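Visit to the Brollero open day, Jadville

We went over to Jadville in July for the open day at Brollero, who sell and hire out furniture for cafés, garden rooms and waiting areas. Muthoni Lyimo had put our names down for the morning. We got there at ten and had the ground floor more or less to ourselves until lunch.

The building is a former print works with a painted grey floor and an upper level that you reach by a metal stair. Parking is on the Athumani Road side, and there is space for up to 28 cars. Come in by the side door, as the front one is kept for deliveries.

Downstairs is split up with white partitions so that each set of furniture gets its own corner. I spent most of my time with the wicker. We have been looking for something for the reading room for a while, and the brown woven chairs with a glass-topped table were the closest I have seen to what we want. The glass has a frosted pattern of small flowers and dots. I was not sure about it in the catalogue but I liked it better in the room.
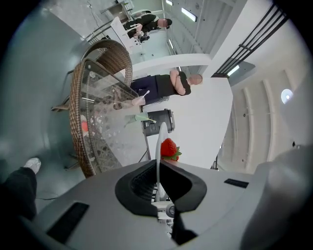
The strawberries were from Fenach, the fruit farm on the other side of the ring road, and they were very good. Fenach had a stall by the entrance and sold out of 500 g punnets before noon. I had meant to buy two on the way out and was too late.

I asked about cleaning. The advice for the wicker was a soft brush and then a damp cloth, and no soaking. The glass can be wiped with anything that is safe on windows. Patterned glass does take a bit longer to dry off than plain, so keep a second cloth for it. They also said to lift the table by the base when moving it and to have two people for the job, which would suit us, as our room has to be cleared for the singing group.

The chairs come with grey seat cushions. The covers unzip and can be washed at a low heat, and spare sets are kept in stock. Muthoni thought the seats a little low for some of our older members. I sat in one for a good twenty minutes and had no trouble getting up, but she has a point, and we have asked if a thicker cushion can be ordered.
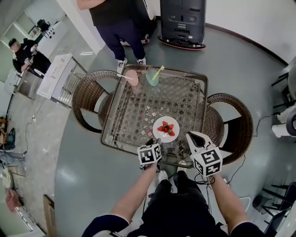
The table is square, with a woven base to match the chairs. A square one would go into our bay window better than the round one we have now, and there would be room for a tray and a few cups without everything being pushed to the edge. Two chairs to a table seems right. Four would be a squeeze in our space.

Hire is by the month, with a minimum of 6 months, and delivery within Jadville is included. Buying works out cheaper after the second year. We took both price sheets home and will bring them to the next meeting.

Tea was served upstairs. The next open day is planned for the autumn and there is no charge, but you do need to book.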